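Folding Black Clothes So You Can Find Them Again

Search this site Search Clear

Everything black looks alike in a drawer. Leave the patterned bit showing.

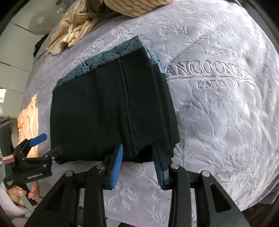
Step 1. Flatten

Lay it on the bed and smooth it with your forearm. A plush bedspread grips nicely.

Step 2. Fold

Sides in, then up from the bottom. Stop short of the trim. Crooked is fine; my drawer has never complained.

Step 3. File

Patterned edge up, in February and every other month.

We use cookies. Accept Manage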